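Bukari abre inscrições para o seu maior encontro de jogos de tabuleiro

23/01/2020 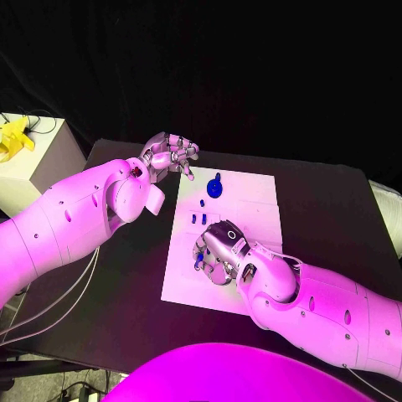 Peças azuis sobre uma folha de papel branco com linhas finas traçadas.

Abriram hoje as inscrições para a nova edição do encontro de jogos de tabuleiro de Bukari, e quem gosta de passar uma tarde inteira a discutir regras já pode ir marcando lugar! O festival ocupa o antigo mercado coberto durante 5 dias, com entrada livre nas mesas comuns e inscrição obrigatória apenas nos torneios e nas oficinas.

A edição anterior recebeu 1.714 visitantes, o melhor resultado de sempre, e este ano a organização alargou a área de jogo para cerca de 800 lugares sentados. Vai haver mais mesas compridas (as que desaparecem logo de manhã, quem lá esteve sabe bem), uma sala silenciosa para partidas longas e um canto só para jogos de duas pessoas.

A grande novidade é a estreia de "Te Moana", um jogo de navegação entre ilhas desenhado por Eirini Pappas e publicado pela pequena editora Filluswood. As partidas duram menos de uma hora, as rotas mudam a cada ronda e há uma fase de trocas que costuma acabar em gargalhada geral. Em dezembro, quando foi mostrado pela primeira vez a um grupo de jogadores da cidade, houve quem pedisse para repetir três vezes seguidas!

"Comecei com papel, lápis e peças de outros jogos, e durante meses foi só isso", conta a autora. "As ilhas mudaram de sítio tantas vezes que deixei de guardar os mapas antigos. Agora arrependo-me um bocadinho."

Pappas vai dar também uma das 13 oficinas do programa, dedicada aos primeiros protótipos. Não é preciso experiência, basta levar uma ideia - mesmo que seja ainda muito vaga - e vontade de a ver falhar algumas vezes. As outras oficinas passam pela escrita de regras, pela ilustração de cartas e pela adaptação de jogos para leitores com baixa visão, esta última orientada por Christos Ververidis.

Os torneios incluem xadrez rápido, dominó por equipas e o já clássico campeonato de "Trakedwood", que no ano passado só terminou depois da hora de fecho, com o público todo de pé à volta da mesa final.

As inscrições fazem-se na biblioteca municipal ou à entrada do mercado. Os menores de 12 anos precisam de estar acompanhados por um adulto, que também pode jogar.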